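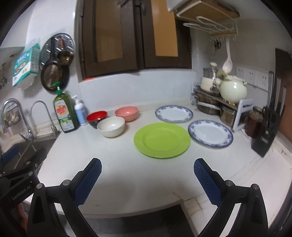

Beathag Munro wrote in after last month's page to ask why her drinking glasses come out of the cupboard smelling of, in her words, wet dog and old pennies, when she washes them every single day and has even changed her washing-up liquid twice. Well, Beathag, I had exactly the same trouble in my last flat and I blamed the tap water for the best part of a year! So this month's page is all about smells and where they come from, plus a bit on stains at the end for those of you who asked about tea.

Start with the cloth

I know, I know, you rinse it. So did I. But a cloth that sits in a damp scrunch by the tap goes sour in a day, and whatever it wipes goes sour with it. Glasses show it worst of all, and if you then put them away upside down on a shelf, the smell is trapped inside waiting for your nose.

What I do now is keep a stack of 12 cheap cotton cloths in the drawer. A fresh one comes out every morning and the old one gets hung over the side of the bath to dry before it goes in the wash (don't put it wet into the laundry basket or everything else will suffer too). They go in with the towels on a hot wash and no fabric softener. Softener makes cotton slide about on water and not soak it up, and then you end up smearing your plates about.

If you prefer a sponge, fine, but squeeze it out properly and stand it on its edge. I've gone off them myself.

Then the cupboard

Empty it out one shelf at a time or you'll be surrounded by crockery and want to give up. I wipe the shelf with warm water and a splash of white vinegar, then leave the door open for the whole afternoon. If you use shelf liner, peel it up and have a sniff underneath. Mine was the sticky sort and there was a lovely brown patch at the back where something had leaked. Out it went.

Glasses the right way up, please. I had a long argument with my mother over this (she says dust, I say smell) and we have settled on a clean tea towel laid over the top of the ones that only come out at Christmas.

Murdo Lamont puts a saucer of bicarb at the back of his cupboard and changes it every June, and he swears by it. I've tried it and I think it helps a little, though I did knock it over.

Drying without the fuss

Air drying beats tea towels for smell, as long as things can drain. Bowls are the awkward ones. Stood flat upside down on the worktop, they hold a ring of water under the rim and never dry inside. Lean each one on its neighbour so there's a gap for the air, or lay a folded towel underneath, and change it if it gets soggy.

Don't stack anything that's still damp. Bowls that nest snugly are the worst for this, and I've had a pair stuck together so firmly that I had to stand the bottom one in warm water and put ice in the top one. It worked, after some bad language.
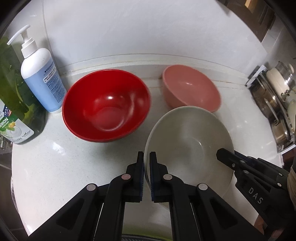

Plughole and drain

If the glasses are fine and the cupboard is fine and there's still a whiff, it's the sink. Lift out the strainer and turn it over. I'm not going to describe mine. An old toothbrush and washing-up liquid will shift most of it, and do the rubber ring too if yours has one.

For the drain itself I tip in 200 g of washing soda, follow it with a kettle of hot water that's gone off the boil, and leave it alone for an hour. Wear gloves, and keep your face well back. Don't mix it with any shop drain cleaner, ever, and if you've already used one this week then wait. Check what the maker of your sink says as well if it's anything fancy.

The overflow hole gets forgotten. A bottle brush will go in a surprising way, and then you can flush it through with a small jug of hot soapy water. Nkrumah Kyei told me to do this one and I didn't believe it would make any difference until I saw what came out.

Tea stains

Three of you asked, so here goes. A paste of bicarb and a few drops of water, rubbed round with your finger, left while you have a biscuit, rinsed off. It does for mugs, the inside of a teapot and the spoon you leave in the sink. For the spout, half a denture tablet in warm water overnight, then rinse it until you're sick of rinsing.

Go easy on anything with a gold edge or a pattern you can feel with your fingertip. I took half the roses off a cake plate with a scouring pad when I was newly married, and it still gets brought out at family dos with the bald side facing me.

Plastic tubs that smell of curry

Sunshine is best. Wash the tub, leave it wet, and put it on the windowsill with the lid off for a day or two. The orange colour fades as well, which I can't explain but I'm very glad of. In winter I stuff them with crumpled newspaper, put the lid on and leave them for a couple of nights, then wash again.

Lids hold more smell than tubs, by the way, because of that groove. If there's a rubber seal that comes out, ease it out with the handle of a teaspoon (not a knife, you'll nick it) and let it dry separately. Then spend ten minutes trying to get it back in like the rest of us.

Bits from the postbag

Jessie Dunbar says a slice of stale bread left in a lunchbox overnight takes the onion smell away. I've tried this now and yes, it does, but don't forget it's in there.

Murdo Semple wants to know how to get a fish smell off a wooden board. Half a lemon and a handful of coarse salt, scrub with the grain, rinse in cold water and stand it on its end to dry. Cold, mind, as hot water seems to set it.

And Beathag has been back in touch! It was the cloth. She has bought herself a new pile of them and her glasses now smell of nothing whatsoever.

Next month I'll be doing limescale, so send me your worst kettles.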